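Section 4: Setting Up the Snack Drawer

Okay, you've got the Jinell drawer unit standing and level (if it wobbles, go back to Section 3, please, I'll wait). Now for the fun part! I've set up this drawer in my own kitchen and in two other people's, and this is the order I'd follow every time.

Before you start, have these ready:
- the four tall dividers and the short one
- the clip bag (there are 15 in there, you won't need them all)
- a damp cloth and a dry one
- your snacks, all of them, even the ones hiding behind the cereal

1. Pull the drawer out until it clicks. Wipe the bottom and let it dry completely.

2. Push the short divider into the front slot. It goes in with the rounded side up and it's stiff the first time, so lean on it a little.

3. Slide in the tall dividers from back to front. Leave the widest gap at the back for pouches.

Caution: don't force a tall divider into the front slot. It will go in, and then the drawer won't close, and getting it out again takes a butter knife and some language.

4. Sort your snacks by how they stand up. I know most people sort by sweet and salty (I did too, for years), but a tall pouch next to a flat little packet just falls over on it. Tall things at the back, bars and small packets up front.

5. Take multipacks out of their outer bags if you can. If the outer bag has the only date on it, cut that piece off and tuck it in the slot with the packets.

6. Stand the pouches up with the fronts facing you. Tofu snacks, dried fruit, seaweed, whatever you've got. Clear plastic bags are slippery and slide around under everything, so fold those flat or move what's inside to a clip bag.
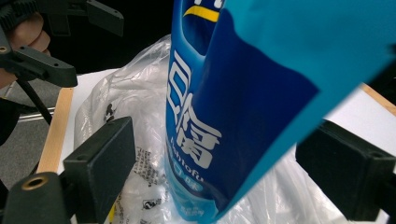
Tall blue tofu pouch with crumpled clear plastic around it.

7. Clip anything that's already open, fold first and then clip, and put it at the front so it gets eaten first.

8. Close the drawer slowly. If something catches, it's nearly always a pouch top. Fold it down once and try again.

Note: the drawer is happy with up to 7 pounds. Cans go in the bottom drawer, see Section 5.

Comments

Lucie Melnyk: Step 3 caution came one day too late for me. Butter knife confirmed.

Kyung-tae Noh: Do the tall dividers fit the older Jemetti unit?

Colton Grewal: @Kyung-tae mine did, but I had to skip the back slot.

Related
Section 3: Leveling the Drawer Unit
Section 5: Cans and Jars
Spice Rack Inserts
Cleaning Sticky Runners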